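Praltix Review: A Phone Puzzle Game That Knows When to Stop

24 Sep 2019

I've had Praltix on my phone for two weeks now, and it has taken over the time I used to spend on news apps. It's a tile-sliding puzzle game from a small studio called Namis. You get a grid of pipes and valves, and you slide rows and columns until the water reaches the drain. The first dozen levels take seconds each. After that the valves start opening and closing on a timer, and you have to plan a few moves ahead.

The controls are good. One finger does everything, and a row snaps into place without that mushy half-second delay you get in a lot of cheap puzzle games. Undo is free and unlimited.

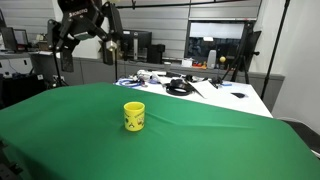

Mechthild Wyss disagrees with me on the undo button. She wrote in the comments on my first-look post that unlimited undo "takes the teeth out of the timed levels," and that she'd like a hard mode with it switched off. Fair enough. I'd turn it on once and then turn it off again, but the option wouldn't hurt.

There are 631 levels at launch, split into 32 chapters. I'm in chapter nine. The difficulty goes up in steps, with an easy level after every hard one, and I never felt pushed to spend money. The hint packs are there if you want them. I bought one to see what you get, and the hints show you a single move at a time, so they don't spoil the whole board. 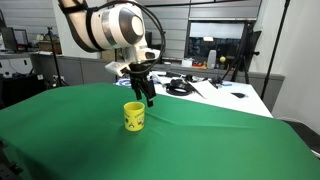

3 min read

Now for the parts that need work. The music is one short loop, and by the second evening I had it muted. Battery use is higher than it should be for a game where very little moves — my phone lost a fifth of its charge over a long train ride. Cloud saves also failed on me once. I opened the game on my tablet and found myself back at chapter three, and it took a reinstall to get my progress back.

Ads show up after every third level in the free version. Most can be skipped after a few seconds.
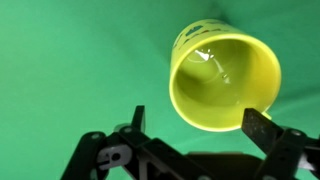

Paying once removes them for good, and that's the version I'd get if you plan to play past the opening chapters. The paid version also unlocks the daily board, a single larger puzzle with a shared leaderboard. I'm usually somewhere in the middle of it.

Namis says a level editor is coming in October, along with a fix for the cloud saves. I'll update this review when I've tried both.

Score: 8 out of 10

Played on: phone and tablet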